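Stumosance Hand-Held Gripper - finger pad set and the house rules we ship with it

Two ribbed finger pads in magenta, two light gray mounting plates, and one printed card of rules. The card is the part I get the most mail about, so most of this page is about the card.

I'm the one who packs these and also the one who answers when a batch of recordings comes back rejected, and after a while you notice it's the same handful of reasons every time. So for version two of the set I wrote the rules down, argued about them with the people at Breltoment who check the recordings, and had them printed. You can order the card alone if you already own the gripper (part 535, ask for it by number or you'll get the old one).

What's in the set

Finger pads, ribbed, one pair
Mounting plates, left and right, with screws
Rule card, both sides printed, English
Spare screws, because they roll under things

The pads fit the Anetby handle. They do not fit the older Holzer handle, and I know the hole spacing looks the same in the drawing - it isn't, please don't drill it out.

Why everyday objects

People ask if they should be recording with blocks and calibration cubes. Sure, warm up on those. But the standard we work to wants small household things on a surface that somebody really uses, with whatever normally lives there left where it is. A computer mouse is a great starter object! It's rounded, it's light, it has a front and a back, and it sits low enough that you find out fast if you're coming in too steep. Leave the chargers and mugs alone. I'd much rather get a cluttered desk than a clean one that looks like a showroom.

The rules on the card

1. Check the screws before you start and again every 30 takes. Finger tight plus a small nudge with the driver. A loose plate gives you a pad that twists under load and a recording that looks fine until someone tries to use it.

2. Approach from above with the pads open and the object between them. Get both sides clear of the object before you go down.

3. Close until the ribs touch on both sides, then stop. The pads are soft for a reason and you don't need to squeeze.

4. Keep both fingers in view the whole time. If one drops out, that take is done, start another.

5. Change something between takes. Move the mouse, turn it a little, shift where you're standing. We ask for 300 takes per object and if they're all the same take I will notice, and so will the reviewers.

6. Rest every 15 minutes. Wrists get tired before people admit it - mine included - and tired takes wander.

7. Before recording in a home, get a yes from everyone who lives there, and put away mail, medicine labels and anything with a name or address on it. Screens off or turned away. We don't bend on this one.

8. Keep cables out of your path. Push them back with your free hand before the take begins, never during it.

Care

Wipe the pads with a damp cloth and let them dry flat. No alcohol, it makes the ribs go shiny and then they slip. Swap the pair when the ribs start to look rounded at the tips. There's no fixed number of takes for that, it depends on what you pick up, and I've seen keys chew through a pair in no time.

Questions I got in August

Can I use it left-handed? Yes, the plates mirror each other and the handle doesn't care.

Does the mouse have to sit on a mouse pad? No, do some on and some off. A pad has a bit of grip to it and a bare desk doesn't, and we want both.

Can I translate the card? Please do, and send me a copy. Keep the rule numbers the same so the reviewers can still write "rule 4" on a rejection and have it mean something.

The pads with a mouse on a desk: 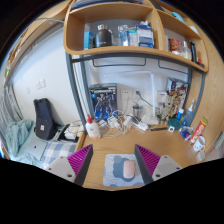
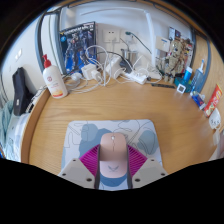
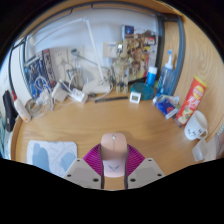 Themba Engelbrecht

Page last changed Sunday, September 27, 2020. Rule 8 is new in this version, so if your card stops at seven, write to me and I'll put a fresh one in the mail.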